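Progress report to the fund, 10 Feb 2020
Reading and Craft Evenings, Ernemitz

In this period we held the evenings in Ernemitz as planned. We had 42 adults on the list at the start and 40 are still with us. Two families moved to Susa and asked if they can continue there. We want to answer them before April.

The rent of the hall stayed the same. Heating cost more than we wrote in the budget, and we covered the difference from the money for printing.

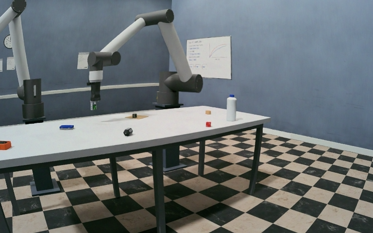
Long table, white top, checkered floor.

The Tiletti workbook is now used by all groups. The first part is too difficult for beginners, so we prepared shorter texts with larger letters. We printed 80 copies and gave out about 70. The Leone group asked for more exercises on letters to offices and on filling in forms, and these are being written now.

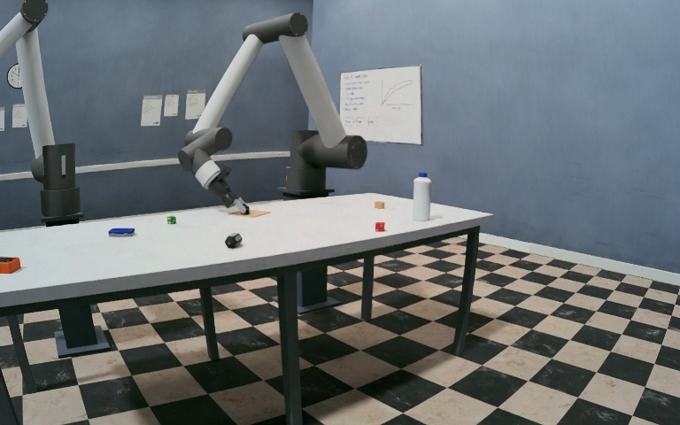

For the craft part we still need to choose the furniture for the second room. The teachers prefer one long table to several small ones, so that the whole group can sit together. A white top like the one in the picture is good for cutting paper, and a flat square pad in tan is easy to find on it. We received two offers and will send both with the next report.

Open point: the second payment has not arrived yet. Please tell us if you need any other paper from our side.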